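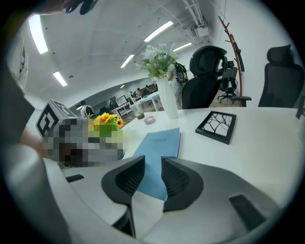 When Vendula Oravec started in the records office at Terkitz, her days were mostly folders, and she will tell you, with real fondness, that she knew every shelf. Since June the sorting has gone to a machine, and the 8 people on her team have had to find out what their jobs are now. Vendula spends her mornings on the phone with customers (she likes it more than she expected!), while Dehua Yuan, a clerk for 7 years, teaches the system which papers belong together. He still misses the quiet of filing.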